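4.2 Two-arm runs, recording and scoring

Follow this order. Skipping step 2 cost us 49 episodes in the Brendetti set.

1. Power both arms. Wait for the green LEDs.
2. Home left, then right. Never both at once.
3. Check cable loops at the wrists – slack enough for full travel, not so much they snag the jaws.
4. Load the Tak policy. Set action chunk to 16. Leave the smoothing at defualt.

NOTE: chunk of 8 also works but the arms drift out of step near the middle. See Dae-han Cheon's results, April.

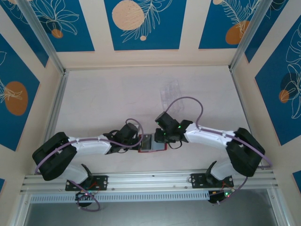 5. Start the recorder before the policy. Other way round and you lose the first approach.
6. Run to 200 episodes per condition. Same start poses for each condition, from the Iton list.
7. Score each one straight away: both grippers on, one on, none. No half marks.

CAUTION: hands out of the enclosure while torque is on. Stop button first, then reach in.

8. If the arms fight each other, stop. Log it as a fail, re-home, carry on. Don't delete the episode – we report failure behaviour seperately.

Colour calibration is in 4.3. Questions on scoring to Leokadia Wróbel, Clonutberg lab.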